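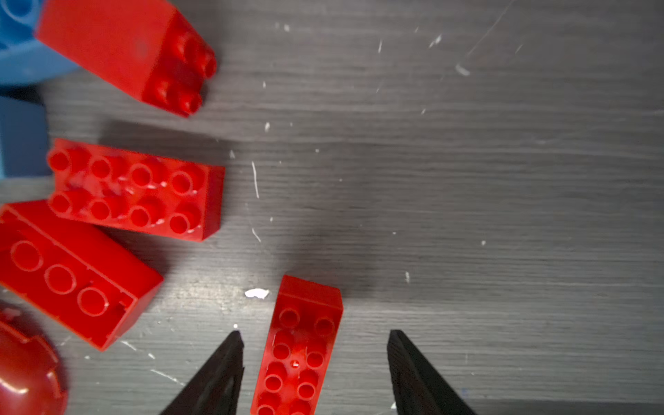
Brick sorting, October, second pass

Tags: Workshop notes / Plastics / Play materials

Morning. Riet wants the play bricks sorted by maker before they go back to the lending shelf, and Wiroj has already told the nursery they'll get a clean set. I think he spoke too soon. I said I'd try his method on the dark table before arguing with it, so I did.

His method: sort by color first, then by size, then press one stud into a brick you trust and see if it holds. Color first seems like a waste of time to me. Nearly everything in this batch is either red or blue, and the red 2x4 and the tall red 2x2 look like the same plastic until you try to join them to anything. Red tells me it's red. Wiroj says the Bomelo reds are warmer. Under the window, maybe. Under our tubes I can't see it and neither could Napaporn when I asked her without saying what I was hoping for.

Scuffs. The 2x4 has white scuffs and specks on top between the studs. Afonso calls this wear from stacking. Could be. Could also be old cleaner that dried on, or wear from the tub. I wouldn't use it to date anything. Rubbed one corner with a damp cloth, no firm opinion. Try again with warm water and a toothbrush before anyone writes "worn" on a label.

Rings. The bigger red brick, lying on its side, has raised rings on the broad face where I'd expect plain wall. Afonso says decoration. Waraporn thinks they're there to take some part we don't own. I don't believe either of them yet. If it takes a part, somebody should find the part. Left it out of both piles.

Blue pieces. The rounded one doesn't belong with building bricks in my view, whatever the tub label says. It goes to Riet with a question mark. The rectangular block can stay for now.

Fit test. The sheet from Mindero says a good joint should survive 190 open-and-close cycles. No idea who has the patience to check that, and it doesn't say whose hands. I stopped at 15 on the one pair I tried and the grip felt the same as at the start, to me, with my thumbs, which proves very little. Fivaser lent us a pull gauge last spring and I'd sooner have that back than keep guessing.

Weights. The full tub came to 3050 grams on the floor scale. Wiroj wants to use tub weight to work out how many pieces are missing. With sizes this mixed it won't work. One large brick gone or a handful of little ones, same number on the dial.

2:40 pm. Napaporn stopped by and asked why we don't simply put the lot out and let the children find the bad fits. Fair. The reply from upstairs will be that loose joints come back as complaints. I've read the complaint folder and most of it is about lids.

To do:
- warm water and toothbrush on the 2x4, compare dry
- ask Waraporn which part she means for the rings, and where she saw it
- pull gauge, write to Fivaser again
- relabel tub 151, the current label says "mixed bricks, complete" and I'd like to know who decided complete
- no color sorting until someone shows me two makers apart by color alone, in this room, under these lights

Wiroj has read this over my shoulder and says the window counts as this room. We'll do it at the window tomorrow, then, with Riet holding the key.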